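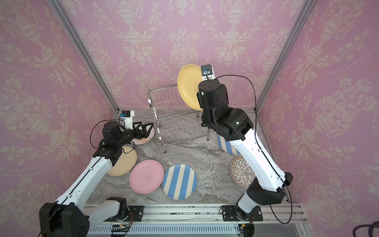

Mollah sells kitchen things out of a narrow shop in Wutthorpe, and the kitchen thing we get asked about most is the dish rack. We didn't plan it that way. We thought it would be knives. The one we keep in stock is the Wiren, a chrome wire rack on slender legs, with slots made of thin upright wires and wavy ones. A single plate will stand in it perfectly well, leaning back at its own angle like the pale yellow one with the faint bear on it, so please don't feel you have to own a full dinner service before you're allowed to drain anything. The answers below cover what people ask at the counter, by email, and once through the mail slot.

Is it really just for plates?
Mostly. Saucers do fine. Shallow bowls will go in if you give each one a spare slot for its belly. Deep bowls sit there looking like they've agreed to it and then roll forward when you turn around. Mugs should go upside down on a towel, as they have since towels.

Which way should the plates face?
All the same way. We don't mind which way that is, and we have heard strong views on both sides. If you alternate them, the rims knock together and the fronts stay wet.

Do I have to fill it in any particular order?
Big plates first, at the back or at one end, then the smaller ones. If you start with the side plates you will have to take everything out again when the dinner plates show up, and you'll do it with soapy hands. Leave an empty slot between heavy plates when you can spare one. Load from the far side toward yourself so your sleeve isn't traveling over clean dishes.

My plates don't match. Will it look terrible?

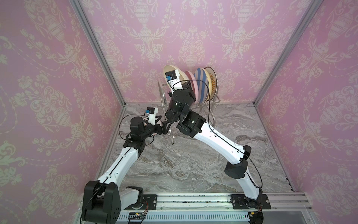
It will look like a kitchen where people eat. We're fond of mixed sets here, partly from taste and partly from having dropped things. A cream plate, a plain pink one, one with blue and white stripes and a yellow one with a brown design in the middle will share a rack without any trouble. What matters more is that they're close in size. A very large platter next to a very small plate makes the whole row lean, and no amount of good color sense will fix that.

My plate tips forward. Is the rack broken?
Probably not. Lift the plate straight up, then set it down again so the bottom edge drops all the way between the wires. Nine times in ten it was perched on top of one. If it still tips, try a different slot. Thick stoneware with a chunky foot can be too wide for the wires, and we'd like you to bring one of yours in and test it before you buy. We've had people carry in a plate wrapped in a sweater. It's a small shop, we're used to it.

How should I take plates out?
By the top edge, straight up, one at a time. Everyone takes two at a time. We know.

Where does the water go?
Down. The Wiren has no tray. Put it on the draining side of the sink, or put a tray or a folded towel under it. A tray from Mavus fits under the legs and we stock it in gray only, for reasons that belong to Mavus.

Will the feet scratch my counter?
They're wire, and wire dragged across a surface is still wire. Pick the rack up to move it, and take the plates out first – sliding a loaded rack is how we sell replacement plates. On real marble, or anything you'd be upset about, use a mat. On a printed marble pattern the same advice applies, with less weeping.

How do I clean it?
Warm water, dish soap and an old toothbrush for the places where the wires cross. Dry it afterward. Yes, you have to dry the drying rack. If you have hard water you'll get a chalky film, and white vinegar takes that off in a few minutes. Rinse well. Please don't use steel wool on chrome, even if your mother did.

Can I leave it out all the time?
You can, and most people do. A rack that lives on the counter tends to become a cupboard with no doors, though, and by April you will own a cupboard full of plates you never see. If that bothers you, empty it at night before bed. If it doesn't bother you, carry on.

How much is it, and do you deliver?
The rack is $47. Delivery inside Wutthorpe is free on orders over $100, which is one rack and some optimism. Outside town we charge whatever the carrier charges us.

What if I change my mind?
Bring it back within 40 days, clean, with the receipt. We'll take it with a splash mark or two. We won't take it bent, and we can tell when it's been bent and then bent back.

Do you sell the plates too?
Some. They come in as odd lots and we don't reorder, so if you like one, buy it. The shelf by the door has the single plates, the one behind the register has the pairs. Anything with a chip is marked and cheaper.

I bought a rack from someone else. Can I still ask you things?
Sure. Most of this applies to any wire rack. Come before five, when whoever is at the register starts washing the cups.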